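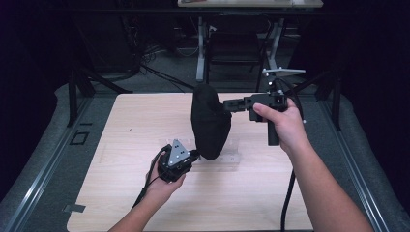 Thursday, at the packing table. Black one held up, clear plastic underneath.

Best way to bag unstructured caps without crushing the crown?

brimline_jc
Member
Posts: 129

I sell soft caps out of a spare room and I'm trying to settle on one way of packing them before the February orders go out. No buckram in the front, so the crown falls in as soon as anything leans on it. Up to now I've been putting each one in a clear bag, folding the flap under and laying them in a carton. Too many come out the other end with a crease across the front panels. The carton is from Tosard and it's deep enough, so I don't think the box is the problem.

Things I've tried: tissue in the crown (works, slow), back half pushed into the front half (fast, leaves a line), nothing at all (bad). What are other people doing?

Jihad Chidiac

oldstockroom
Member

Nest them. Five to a stack, brims all facing the same way, one big bag over the lot. The one inside holds up the one on top of it. We did it that way for years at a shop I worked in and never used tissue except in the bottom one.

brimline_jc

That works for shop stock. Mine go out one at a time to different addresses, so I need one cap per bag. I could store them nested and bag them the day they ship, I suppose.

pennyfold
Moderator

What size bag? If it's tight, the bag is doing the creasing. I used the small Fonex ones until I noticed that the flap pulled the brim down every time I sealed it. Went up a size and most of my trouble stopped.

Also black shows everything. Lint, dust, fingerprints off the adhesive strip. Wipe the table first.

brimline_jc

It's the small Fonex. I'll get a pack of the next size up and try it on a few.

hatbox84
Member

I disagree with nesting, even for storage. Unstructured caps take the shape of whatever is in them, and the sweatband of the top one ends up stretched over the crown of the one below. Leave them like that over a summer and you have caps in two different shapes. I store mine singly on a shelf, crown up.

oldstockroom

Never saw that happen, and we went through a lot of caps. Maybe if you force them. You set them in, you don't push.

hatbox84

A lot of caps moving fast is a different thing from caps sitting. He's in a spare room. His are going to sit.

pennyfold

Both of you have said this in other threads. Can we stay on bagging?

brimline_jc
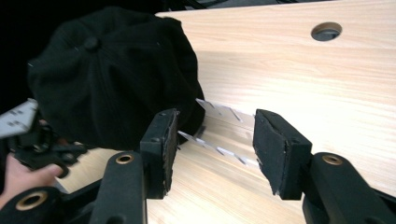
I've stopped picking the cap up and feeding it into the bag from above, and I'm going to try bringing the plastic to it at table level. My old habit was to hold the bag open in one hand and drop the cap in brim first, and I think half my dents came from my own thumb. With the cap sitting crown up on the wood and the plastic flat beside it, the rim is already touching the edge and there isn't far to go. The button on top also gives me something to line up with the middle of the bag. I might move everything a bit farther from the round hole in the tabletop, so the thin stuff doesn't catch on the rim when I slide it.

pennyfold

That's how I do it. Open the mouth of the bag with something flat, slide it under the brim first, then lift the back edge over the sweatband. The front panels shouldn't get touched at all. Seal the flap underneath.

seamallowance
New member

Question from a beginner. Is the bag even needed if it's going in a carton? I've been using plain paper.

hatbox84

Paper is fine if the carton stays dry. I lost a batch of tan ones to a wet porch and I've used bags ever since. Leave a corner open or punch a small hole so the air gets out, or the bag puffs up and everything shifts around.

oldstockroom

Agree with that one. Modetti bags come with vent holes, if you don't want to punch them yourself. They cost more.

seamallowance

Thanks. Are those the ones with printing along the edge?

oldstockroom

Couldn't say what they look like now. Mine were plain.

brimline_jc

Update. The bigger bags came and I did the evening's orders with them, brim first the way pennyfold said. Much easier on the front panels. I still put one sheet of tissue in the crown for the longer trips, balled loosely, not packed. Daher, my usual wholesaler, ships theirs with a cardboard ring inside the sweatband, and I've started saving the rings and putting them back in when I have a spare.

hatbox84

The rings are the best thing you can put in there. Don't throw any out.

pennyfold

Check that the ring isn't too tall before you close the carton — if the crown touches the lid, you're back where you started. Trim it with scissors.

brimline_jc

Will do. I'll post again when I hear back from the first couple of buyers.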